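Skiltov Clothing and Linen Exchange: Progress Report to the Voroslow Fund
Feb 10, 2026

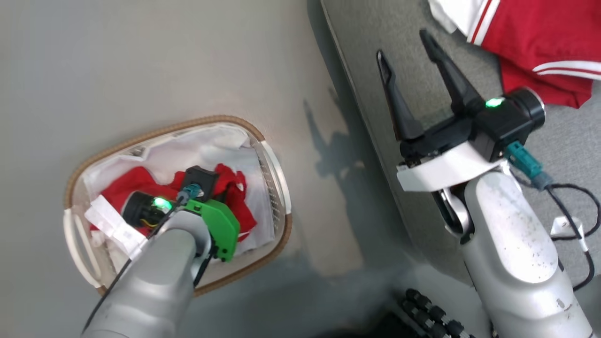

Red garment in a lined laundry basket.

Prepared by Raimonds Toom, project coordinator

Period covered

This report covers the time from the opening of the exchange in November to the end of last month. It follows the headings in the grant agreement. The spending sheet is attached separately and was checked by Darius Kairys before it was sent.

What was done

The exchange opened on schedule in the former shoe repair shop on the lower street. Households can drop off clean clothing, bedding and towels, and take what they need without showing proof of income. We are open two afternoons a week and on the first morning of each month. The morning session was added after parents with shift jobs told us the afternoons did not work for them.

We handed out 686 items in the period. Winter coats and children's trousers went fastest. Adult formal wear hardly moved, and we have stopped accepting suits until the rail clears. Bedding is the item people ask for most and the one we are shortest of, double sheets in particular.

By the end of the period 90 households had registered. The target in the agreement was 70 for the first half of the grant year. Registration is a name and a postal district only. A few people prefer not to register at all and are served anyway, so the real number of users is somewhat higher.

Laundry and repairs

Donors are asked to wash everything first, but a share of each drop-off still has to be washed again. The grant paid for two washing machines and one dryer, bought from Brorix. The first dryer arrived with a dented door that would not close. Brorix replaced it, but we were without a dryer for three weeks and used racks in the back room, which slowed everything down and made the room damp. We have since bought a small dehumidifier out of the running costs line.

We ran 8 mending sessions. Most of the work was zippers, hems and buttons. Attendance was low at the start and better once we moved the sessions to the same afternoons as the exchange. People now wait for a repair while they look through the rails. Items that cannot be mended are cut up for cleaning cloths or sent to textile recycling.

Problems

Storage is the main one. Summer clothing came in all through the cold months and we have nowhere dry to keep it. The landlord has offered the cellar, but the lower shelves would sit against an outside wall and we would like it looked at before we agree.

The electric bill is higher than planned — the dryer accounts for nearly all of the difference. We are now running full loads only and expect the next bill to be lower. If it is not, we will ask to move a small sum from the publicity line, where we have spent very little. Word of mouth and a notice at the clinic have brought in most of our users.

Next period

We plan to hold a bedding drive, sort out the storage question and try one mending session for teenagers. We will also start recording sizes asked for and not found. At present we only know what leaves the shop.

We would be glad to have someone from the fund visit on an open afternoon. Please write to Raimonds Toom to arrange a time.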